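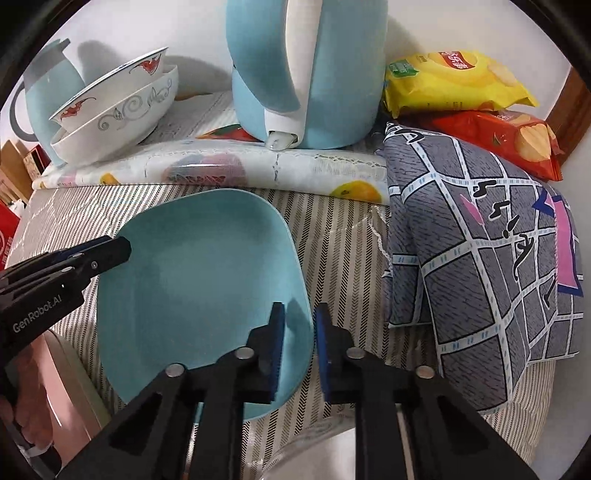
Hand grippers, the pair, two months in. Bought in February for kitchen-type demos, plates and bowls mostly. 2962 kept episodes so far, so I think I can say something useful.

Good bits first. Finger pads are grippy, thin plate rims no bother at all. Jaw opens wide enough for a soup bowl if you come at the rim. Light squeeze, decent feel, new people get the hang of it in one session – our worst starter still managed 46 usable takes before lunch.

Less good. The handle. After an hour my wrist complains, and tired hands make sloppy examples, jerky approaches, half closed jaws. We swap people more often now. Syncing left and right is a faff too, lost 69 episodes to a clock drift befor I spotted it. The manual has one line on this. One!

Powdery stuff is where I'd slow down. Tilting a bowl with cocoa-brown powder in it wants a firm hold on the rim and a steady hand, and the policy copies every wobble you give it.
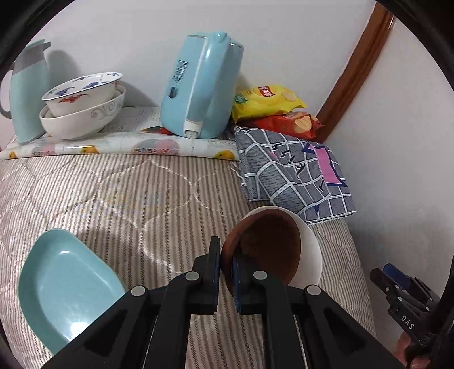

Mateja Golob wrote back that she'd keep a few of the wobbly ones in, labelled as such, as her model trained only on tidy takes never learnt to recover. Fair point, trying it with the next 124.

Would I buy again? Yes, but with a softer handle wrap. Four stars. Charger cable is too short aswell.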